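Recipe Testers Wanted for Low-Oil Home Cooking Guide

Femance is looking for home cooks in the Tranalton area to test recipes for a new guide to low-oil cooking. The guide covers oven baking, steaming and pan cooking with very little added fat. It is edited by Annunziata Cattaneo and will be free to read on our site.

You do not need any training. We want people who cook at home most evenings and can follow a written recipe without changing it. Testers cook in their own kitchens with their own pots and pans.

What you will do

Each tester gets seven recipes by email. Most are main dishes, such as baked fish, bean stew and oven potatoes, with a few fruit desserts. You cook each one once, write down how long it took, and fill in a short form. The form asks about taste, texture, how easy the steps were to follow, and whether you had trouble finding any ingredient. Please weigh the oil and salt on a kitchen scale. Spoon measures vary too much for our purposes.

Testing runs for three weeks in June. You can cook on any days you like, as long as the forms come in before the end of the third week.
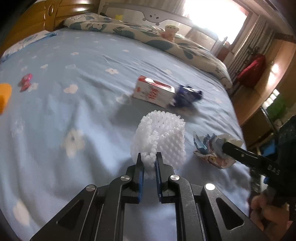 Who can apply

You must be 18 or older and have a working oven and stovetop. Some recipes contain nuts, eggs, milk or soy, so tell us about any food allergies in your household when you apply. Vegetarians are welcome and will get a separate set of recipes.

Payment

Testers receive $60 after all forms are in, and groceries are paid back against receipts. If you have to drop out early, we will still pay back groceries for the recipes you cooked.

How to apply

Send an email to Ka-ming Mak at the Femance test kitchen with your name, your neighborhood and three dishes you cook often. Tell us what kind of stove you have, gas or electric. Wen-hsiung Hung will call to go over the form with you before the recipes are sent.

Posted May 8, 2020. Applications stay open until all places are filled.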